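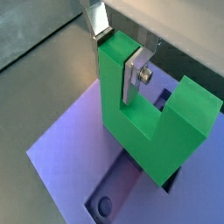 Last edited July 29, 2022

Threads > Mio Kinoshita > The green one

I have opinions about a green U now. I did not have these a month ago and I was sleeping fine.

Background for anyone who muted me during the sourdough period: I have a blue board with slots in it, and blocks that go in the slots. It's meant for small children. I am 34.

I keep calling it blue. It's lavender-blue, the color of a guest bathroom belonging to someone who owns a second, nicer bathroom. On a gray table it looks expensive. On my kitchen table it looked like I'd lost something important out of a dental kit.

The U is green. Bright, matte, no apology in it anywhere. Whoever picked that green to go with that blue either had a very good eye or had two colors left on a Friday afternoon.

I call it a U. My sister says it's a chair with no legs. My nephew says it's a "mouth," and he says it while looking at you, so we've let him have it.

What I like is how thick the base is. Most U shapes in toy boxes are skinny things that look like they came free with a magnet. This one has a proper slab joining the arms and you could prop a phone in the notch. I have propped a phone in the notch.

The edges are very crisp too. Lovely to look at. Less lovely at 6 a.m. on the hallway floor with no socks on.

OK, the slot. It's deep, much deeper than you'd expect from a board lying that flat and minding its own business. Rectangular, straight sides, and so dark inside that you find yourself leaning over it like it's a well.

And in the floor of the slot there's a round hole.

I've given the hole more thought than I gave my mortgage. My first theory was that you poke a finger up from underneath to get a stuck block out. My second theory was that it's for a peg. My third theory came to me in the shower and I'm not sharing it.

I wrote to Jultotow to ask. They sent back a very friendly email about their returns policy.

Wrote again. I now have a ticket number, 2,506, and a link to a survey on how the ticket went. I gave it four stars. The font was nice.

Several of you have asked which way up the U goes. I like it with the opening facing up. There is a Tollus camp in the replies that wants it lying on its side, because that's how the Tollus board does it, and to them I say: go play with your Tollus board – it's right there, it's yours, it's beige.

(I've now heard from the Tollus camp. The board is "oatmeal." I stand corrected and remain seated.)

My nephew's method, for the record, is to hover the block over the board for a very long time, look at every adult in the room in turn, and then put it in his shirt.

My method is to line it up, get it nearly there, decide it's crooked, lift it off and start again. He finds this painful to watch. He has said "just put it, Mio" in a voice I recognize as my mother's.

Somebody asked about dust. Yes. A deep rectangular slot in a pale board will collect every crumb in the house. I use a dry paintbrush. I bought the paintbrush specially. I know.

Also asked: would I buy the bigger set, the Wetolbridge one? It's $215. For $215 I want the hole explained to me in person.

Updated the top of this to fix "lavendar," which had been sitting there for days while all of you watched.

If you own the same board and know what the hole does, my replies are open. If you think you know what the hole does, so are everyone else's.

Contact | © Mio Kinoshita | Back to top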